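August 11, 2022
By a staff writer

The planning lead at Unda would like it known that the robot is fine. The robot has always been fine. What keeps her team at their desks is the software that decides where a gripper should close, and how much it should believe what the camera tells it.

"People ask me about motors," she says. "I haven't thought about a motor in years. I think about string."

String is her word for anything thin that won't hold its shape: cord, chain, ribbon, a shoelace. Her planner, Kutcombe, was raised on mugs and boxes, and it showed. Given a mug, it proposed 40 grasps and ranked them sensibly. Given a bracelet, it proposed 200, most of them through the hole in the middle.

"It had found a lovely empty space and it was very confident about it," she says. "I've had managers like that."

The fix took three rewrites. The current version no longer tries to guess a full shape for the object. It looks for short stretches of cord it can trust, scores each one, and plans an approach with the fingers open on either side. If a second gripper is working nearby, its arm goes into the collision check as well, a feature added in November after what the change log calls "an exchange of opinions."

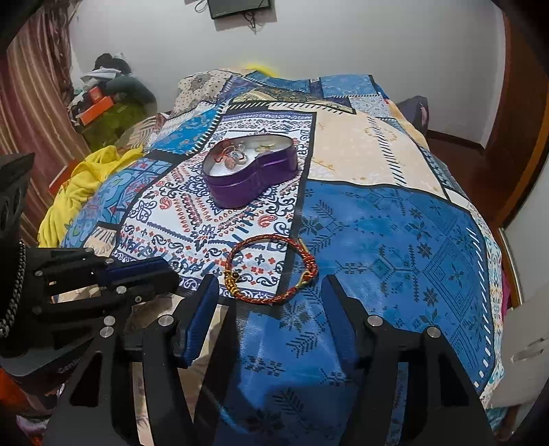 Thin loops are mostly a perception problem, according to Savchuk, and planners get blamed for depth maps that were full of holes before they arrived. A better planner on top of a bad depth map just fails with more style.

She doesn't argue. Kutcombe now reads depth and color separately and lowers its own score when the two disagree, which on patterned cloth is often. "Busy prints are murder," she says. "The edge detector sees a flower and wants to pick it up."

Her test suite holds 306 recorded attempts, replayed every night against the latest build. She reads the failures over breakfast. A run that ends in a timeout bothers her less than one that reports success with nothing in the fingers, and there is a separate folder for those, with a name she asked us not to print.

Pamton, the replay viewer the team wrote for itself, still crashes if you scrub backward too fast. Is anyone fixing it?

"We scrub forward," she says.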